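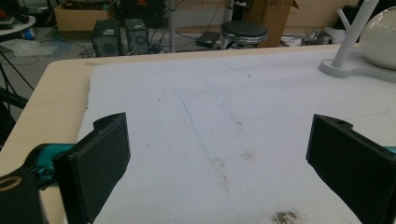 Open Day at the Trunthorpe Workshop: Your Questions

What is the open day?
It is a visit to our workshop in Trunthorpe, where we work on teaching robots to handle household objects. You can see the work, try the hand-held grippers yourself and speak with the team. It takes place on June 25, 2021.

Do I need to book?
Yes, please. We have 40 places in total and we can not take more, as the room is small. Write to Tyyne Kuusisto at the front desk and she will send you a confirmation with your arrival time.

How much does it cost?
There is no charge for visitors or for school groups.

What will be demonstrated?
Joon-young Kang leads the table demonstration. He works with the gripper by hand at the white mat and explains how each movement is recorded and later used for training. Styliani Triantafyllou answers questions on the software side, and she is happy to go into detail if you have some background.

May I hold the gripper?
Yes. Each visitor gets a turn. Please squeeze slowly at first, as many people close the fingers too quickly. If you have a sore wrist, tell us and we will find you a chair.
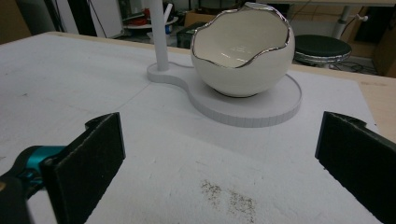

Which objects do you practise with?
We prefer objects of unusual shape, for example the white bowl made like a cracked eggshell, with the silver rim. It is glossy and its edge goes up and down, so you must think where to put the fingers. You are welcome to bring one small object of your own, but nothing with liquid inside.

Can children come?
Children from the age of eight are welcome with an adult. There are cables on the floor, so we ask everybody to wear closed shoes and not to run.

Can I take photos?
Yes, also of the table. Please ask before you photograph other visitors.

Is there parking?
There are two spaces at the door and we keep them for visitors who have difficulty walking. Others can park on the street behind the building.

What if I must cancel?
Please tell Tyyne as early as you can, so that she can offer your place to the next person on the list.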